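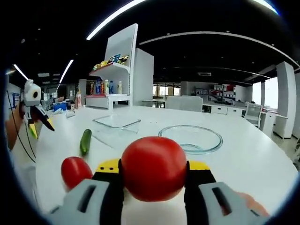
Should tomatoes and cucumbers be kept in the same container?
Keep them apart if you can. Tomatoes give off a gas as they ripen, and cucumbers stored next to them tend to turn yellow and soft sooner.

Clear Glass on a White Table

This page is part of the kitchen section of the Brundaver gallery, which covers plain household things and the jobs they get used for. The subject this time is sorting salad vegetables into glass: a rectangular dish, a round bowl, red tomatoes and green cucumbers, all on a large white table. There are 2 pictures. The notes go with them and can be read in any order.

The first picture, at the top of the page, has a large round tomato held up over the table and a smaller one resting on it. A short green cucumber lies near the front of the rectangular dish. Both pieces of glass are empty.

About the glass

Clear glass is a sensible choice for vegetables because the contents can be checked without lifting a lid or moving anything. In a full fridge that makes a difference. A tomato that has started to split at the bottom of a china bowl can go unnoticed for several days, and by then it has usually spoiled the one next to it. In glass it shows through the side.

The two shapes suit different things. A rectangular dish takes long vegetables such as cucumbers, courgettes and carrots, which can lie flat along its length. It also uses shelf space well, with no gaps left at the corners. A round bowl is better for tomatoes, which roll to the middle and rest against each other. It should be wide enough for the tomatoes to sit in one layer. Stacked tomatoes bruise where they touch, and the weight of the top ones marks the skins of those underneath.

For readers who asked about sizes, the dish we use most at home is the Kvaran rectangular one. We also have the small Janermont bowl, which weighs 420 grams empty and is light enough to lift out of a cupboard with one hand. Neither is expensive, and both go in the dishwasher. We have had ours for several years and the only damage is a scratch on the base of the bowl from being dragged across a stone worktop.
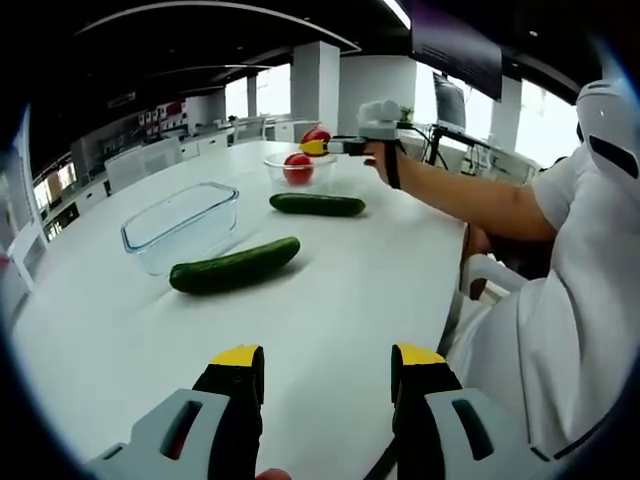
Two cucumbers on the table by the glass dish, with a tomato in the bowl and another just behind it.

About the cucumbers

The nearer cucumber is long and dark green with bumpy skin. The other, further back, is slimmer and has lighter speckles. Both types of skin are perfectly good to eat. Bumpy ones need a little more care when washing, as soil can sit between the bumps, and a soft vegetable brush under the cold tap deals with it.

Cucumbers keep best whole, dry and not too cold. The door or the top shelf of the fridge is usually right. Pushed against the back wall they can freeze in patches, and those patches go glassy and then watery. If there is any water on the skin, wipe it off before putting the cucumber in the dish. A folded sheet of kitchen paper along the bottom will take up anything left over.

Once cut, a cucumber should be wrapped at the cut end and used within a few days. Slice off the first thin piece before using the rest, as it dries out and tastes of the fridge.

About the tomatoes

Tomatoes that still need to ripen are better left out of the fridge, in the bowl, at room temperature and away from strong sun. Place them stalk side down if the stalks have come off. Ripe ones can go in the fridge if the kitchen is very warm, which ours is in July, but they should come out an hour before the meal so that the flavour returns.

Wash them just before eating. Tomatoes washed and then stored tend to go mouldy around the stalk end. Any with a split skin should be set aside and used first, in a sauce or on toast.

For a simple salad, allow 100 grams of tomato and the same of cucumber for each person. Cut the tomatoes into wedges and the cucumber into thick half-moons. Salt the cucumber first and let it drain in a sieve for ten minutes, then pat it dry, or the dressing will be thin by the time it reaches the table. Oil, a little vinegar and black pepper are enough.

About the table

White tabletops are useful for sorting vegetables. Soil, stray leaves and drips all show up, so it is easy to see when the surface needs wiping. They stain more readily than darker ones, and tomato juice should be cleaned up while it is still wet. Warm water and washing-up liquid will normally do it. For older marks, a paste of bicarbonate of soda left on for a few minutes is worth trying, after testing it on a small area underneath.

A large table also lets you put everything out before deciding what goes where. Set the empty dish and bowl towards the middle and the vegetables in front of them. Long things go in the dish, round things in the bowl, and anything damaged stays on the table to be used the same day.

The table at our own house in Clillaleck is 158 centimetres long and does the same job after the weekly shop. Most of the time there is a bowl of something on it.

More from the kitchen section
Bread bins and where to keep them
Jars with lids that fit
Root vegetables in a cold pantry
Drying herbs on a rack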